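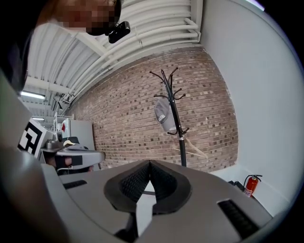
Can I wear denim jacket with denim shorts?

Trinh Mạch
8 June 2019
Hello all. I bought light blue shorts from Lovdale and I have already a jacket in almost the same blue. My cousin tells me that two denims together look like a uniform. I would like to wear them to an outdoor concert, with a white top and flat sandals. Is it too much? I don't want to buy another jacket – this one cost me 90 dollars in February.

Pustberg
Wear it. White top breaks it up.

zhong737
I think the problem is the "almost". When two blues are very close but not the same, it seems that you tried to match them and missed. I would tie the jacket at the waist, or take a darker one if a friend can lend it. A tan belt also helps, and the sandals can be in the same tan. I wore this combination the whole last summer and got only nice words for it.

Vomik
Depends on the wash. Mine faded after two summers and now they match, so maybe just wait, lol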